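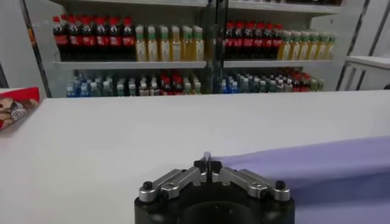 Figure 1. Lavender cloth at the folding table, with the drinks cooler behind.

Garment Folding on a Shared Table: Layout and Fold Order
Marama Lockyer and Lovely Belmonte, Sunthorpe

1. Purpose
The project compared two fold orders for soft upper garments on a flat white tabletop. The output wanted was a rectangle that could be stacked without a second pass. Ironing and bagging were outside the scope.

2. Layout
The center of the table was kept as the work area and the left side as the holding area. Garments stayed in the holding area until called for by color.

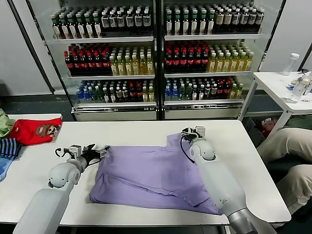

Page last changed: Wednesday, 14:10

3. Fold order
Order A turns the sleeves in first, then brings the hem to the collar. Order B folds the body lengthwise and treats the sleeves as part of the second layer. Both start from the same flat position — collar away from the front edge.

Thin fabric was the harder case. The lavender piece in the second picture creases easily, and a raised corner pulls the layer under it out of line. A sleeve lying on the diagonal has to be straightened before the next fold, or the error carries through to the last one. 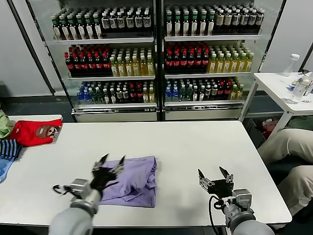
Order A was kept for the remaining work. It leaves an overlap on one side, but the outline stays closer to a rectangle and wrinkles can be pressed out by hand at the end. Order B gave a narrower stack and more slipping between layers.

4. Open points
Striped garments need their own check, as the stripes show any skew at once. Fold size was not fixed in advance and should be — the Girkamis shelf plan allows 2 stack widths, and we worked to neither.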